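Etunholm Open Wall Cabinet

Item group: Wall storage / Open cabinets
Page last revised: 23/08/2026

The Etunholm is a wide, open-front cabinet for fixed mounting on a partition or masonry wall. It is supplied as a flat kit with two side panels, a top, a base, a back panel and two shelf boards. It has no doors and no provision for adding them. The side panels are not drilled for hinges.

Intended use is light storage in workshops, stock rooms and utility areas: bottles, jars, small boxes, folded cloths. It is not rated for outdoor use or for rooms with standing moisture.

Load
Rated load for the complete cabinet is 70 kg, evenly spread, with every wall fixing in place. The rating covers contents only. On hollow partitions the wall itself is usually the limit — check the rating of the partition and its anchors before loading, and use the lower of the two values.

Shelf boards
Both boards rest on steel pins and can be drawn forward for cleaning without removing the pins. A board in the forward position must not carry load. Push it fully back until it meets the rear stop. Boards are sold separately and need not match. Finish may vary between production lots, so order replacement boards together if a match matters.

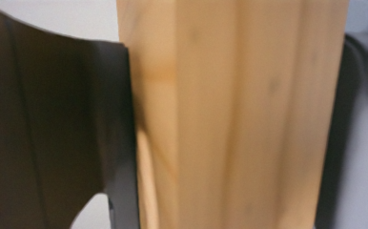
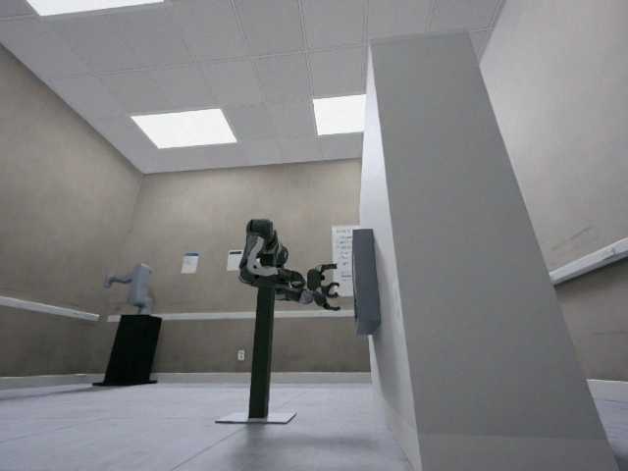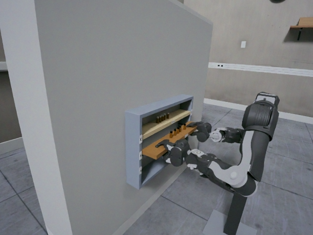
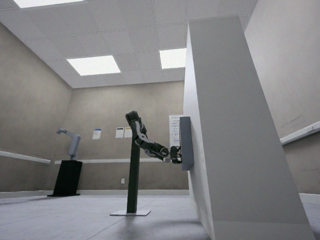

Computer renderings. Third view: open cabinet on a partition wall, lower board forward.

Mounting
Mounting height is up to the installer. Leave enough clearance under the base to reach the lower edge fixings with a driver.

Mark the upper row of holes first and check it with a level. Drill 8 mm holes for the supplied wall plugs in solid masonry. Hollow partitions need anchors suited to the board thickness, which are not supplied. Screws are 5 mm in diameter with a flat head. Hang the cabinet on the upper row, square it, then fit the lower row and tighten all fixings by hand. Power drivers tend to pull the heads through the back panel.

Two people are needed for lifting. Shelf boards go in last.

Where two cabinets are mounted side by side, join the side panels with the connector set. Drill through from the inside face, using the pilot marks. Do not join more than three cabinets in one run without a gap for movement.

Care
Wipe with a damp cloth and dry at once. Mild soap is acceptable. Do not use solvents, scouring pads or steam. Check wall fixings once a year and after any change in load.

Compatibility
Pins and boards from the earlier Storthorpe cabinet fit the Etunholm. The Storthorpe back panel does not: its fixing holes sit lower, and the top row will miss the reinforcing strip. Boards from the Toledo series are too deep and will stand proud of the front edge.

Spare parts
Shelf board, single
Shelf pins, set
Back panel
Connector set for side-by-side mounting
Wall plug and screw set, masonry

Supply
Stock is held at the Trollville warehouse. At the last count there were 3,638 kits on hand. Spare parts ship from the same address but are packed separately and may arrive on a different day. The connector set is out of stock until the next June delivery.

Returns are accepted on unopened kits. Opened kits are accepted only for missing or damaged parts — keep the packing list, as the lot code is printed on it and is needed for any claim.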